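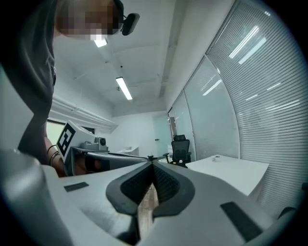 Unit 4: Care of the hand-held grippers

These notes go with the February bench session and cover the pair of hand-held grippers kept on bench two. Read them before you touch the tools. Each gripper has its own log sheet, and anything you do to it goes on the sheet with your initials and the time. Start with the fingertips, as most faults reported to Haf Hughes last term came from there. The two pads are dark grey rubber, set in a V, with a black textured mesh on the inner faces. The mesh is the part that wears. Look along each face under the bench lamp and feel for smooth patches with a clean finger.

Cleaning the pads

Use a lint-free cloth with a little soapy water, then a second cloth with plain water. Do not use solvent. Wipe from the root of the pad towards the tip. Leave the jaws open until the rubber is dry.

Changing a pad

Pads are changed in pairs, even if only one looks worn. The current spares are Naltex 241. Older stock marked 309 has a thinner rim and should go back to the stores. Undo the two screws behind the pad, lift it off square and brush out the seat. Fit the new pad by hand, start both screws, then tighten them a little at a time. Close the jaws slowly and check that the tips meet along their whole edge. If one stands proud, slacken it and start again.

Marker and camera

The square marker must be flat and clean. A lifted corner will upset the tracking well before you notice it by eye. Clean the lens with the blower first and the cloth second. If the camera has been moved in its mount, even slightly, the calibration has to be run again.

Check before signing off

Open and close the jaws 40 times by hand. The movement should feel the same throughout. Then run the Wesetti calibration routine and copy the result on to the log sheet. A tool that fails twice goes in the red tray with a note for Guido Costa.

For next time: read the section on cable strain and bring your own log from this session. Groups of two, same partners as before.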